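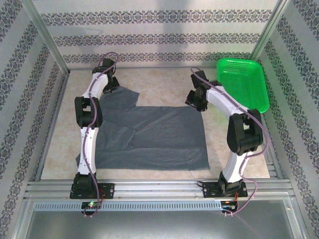 4 min read

# Folding cell: what to buy, what to skip

This repo holds the parts list, the budget sheet and the spending plan for the two-arm shirt folding cell at Wakine. It contains very little code. If you came for code, the control stack lives in the Leitão repo, where the people are cleverer and the README is shorter.

The plan covers one cell, with a second to be built from the same list if the first gets through its year. Prices are in US dollars, before tax, and before whatever the freight company decides it feels like charging.

## What's in here

- `parts.csv`: every line item, with supplier and lead time
- `budget.csv`: what we planned to spend, next to what we spent
- `spares.md`: things that break, in order of how annoying it is when they do
- `quotes/`: the originals, scanned at angles

## The arms

Buy them as a matched pair. We asked Gurska and Drollano for quotes on the same two-arm setup and got two documents that could not be compared without a spreadsheet and a long walk. Gurska quotes the arm, gripper, base plate and cable as one line. Drollano quotes them as many lines, several of which are optional in the way that tires are optional on a car.

We went with Gurska. The arms sit on separate black plates, both bolted to one aluminum rail along the front of the cell. Put the rail in the first order. We left it for the second and owned two very nice robot arms with nowhere to put them until May.

Cables deserve their own row in the sheet. Each arm has a purple one that follows the links and hangs down past the base plate, with enough slack to loop. Slack costs money and is worth it. The price of going one length up was $92 for the pair, which we declined, and then paid later with shipping.

## The enclosure

Aluminum posts, three walls, a pale floor. The walls are covered in gray damask-patterned paper, so the cell has better decor than the office. Wall covering is budgeted as a consumable. Please don't file it under "furniture" again, as it upset accounting.

The basket is a green plastic one with small holes in the back wall. It lives at the back right, under the reach of the right arm. Any basket that fits there will do. Don't let anyone sell you a "garment receptacle."

## Shirts

Everyone forgets to budget for shirts. The sheet has a line for plain T-shirts in a few colors, dark gray included, and a smaller line for washing them. Buy ordinary ones. A stiff new shirt folds like cardboard and will make your results look better than they are, which is pleasant right up to the demo.

## The numbers

| Line | Planned | Spent |
|---|---|---|
| Posts, rail and hardware | $860 | $1,000 |
| Longer cables | $0 | $92 |
| Arms and grippers | see quote | see quote, sigh |

The hardware overrun is fasteners and a second delivery fee. The arm price is under the supplier's terms and can't be published here. Ask Gurska, and have a chair ready.

## Things we'd do differently

Order 4 spare gripper fingers with the arms. Ordered later, they arrive alone in a box big enough for a dog.

Decide where the small circuit boards go before you buy brackets. Ours sit down by the base plates, one on each side, and the brackets we bought are in a drawer waiting for a purpose.

Measure the doorway.

## Not covered

Floor space, electricity, staff time and the compute bill. Staff time is the largest of these, and it is left out because the first version of the sheet included it and was returned with the word "no" on it.

## Updating this file

Change `budget.csv` first, then the table above. If the two disagree, the CSV is right. If the CSV disagrees with the invoice, the invoice is right, and please open an issue before paying it.

## License

The lists and notes are free to reuse with credit to Wakine. The scanned quotes belong to the firms that wrote them and are only in the internal copy of this repo.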